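Home Forum > Furniture and Finishes > Tables

Is "refreshing oil" worth it on a wood dining table, or is it just furniture polish at three times the price?

Posted by Merike Dzene, 1 Aug 2018

We bought a dining table from Jenton last fall and the salesman talked us into a bottle of Pludalora refreshing oil to go with it. The label says to use it every two weeks "to feed the wood." I have trouble believing dead wood gets hungry. The table has some kind of clear finish on it already, and when I wipe the oil on it mostly sits there and smears until I buff it off. It looks great for a day, then it looks the way it did before, only with more fingerprints.

My sister swears by the stuff and says the top will crack without it. Ours hasn't, but we've only had it since October. Before I spend another $46.10 on a bottle, does it do anything? And if not, what do you use for everyday cleaning?

Borghild Granström
Member, 517 posts

Your sister has been listening to salesmen too. If the table has a sealed finish, the oil can't get into the wood, so it can't feed, refresh or moisturize anything. You're paying to make the finish shiny for an evening. Cracking comes from the air in the room getting very dry and very damp by turns, and no bottle will fix that.

Try a drop of water somewhere out of sight. If it beads up and stays there, the top is sealed. Wipe it with a damp cloth and a tiny bit of dish soap, dry it right away, and leave it alone. If the drop soaks in and leaves a dark spot, you have bare or oiled wood and that's another conversation.

What does wear out a top is whatever you park on it. Heavy ornaments with rough bottoms do more harm than skipping oil ever will. Stick felt pads under them, and lift them when you dust. 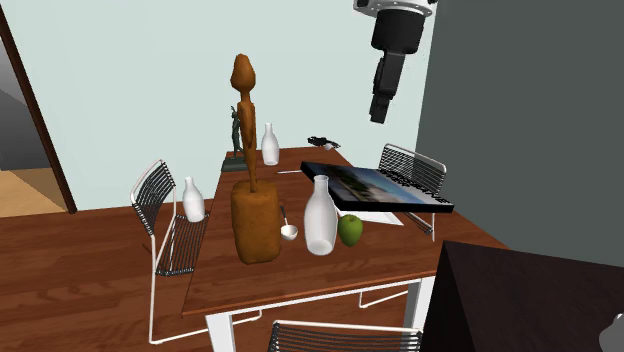 Reddish-brown top, white legs, and a carved piece on a chunky base.

Also check that the pads aren't the cheap rubber kind. Some rubber reacts with some finishes and leaves marks you won't wipe off. The package will say "safe for all surfaces," and I wouldn't take its word for it.

Heino Bite
New member

I use olive oil on mine and it's fine.

Imelda Lumbao
Member, 461 posts

Please don't use olive oil. It can go sticky and smell.

I agree with Borghild on most of this, but a plain paste wax once or twice a year is okay on a sealed top if you like a softer shine. Put it on thin and buff it well. I wouldn't switch between wax and the Pludalora, you'll get a cloudy mess and then somebody will sell you a cleaner for that.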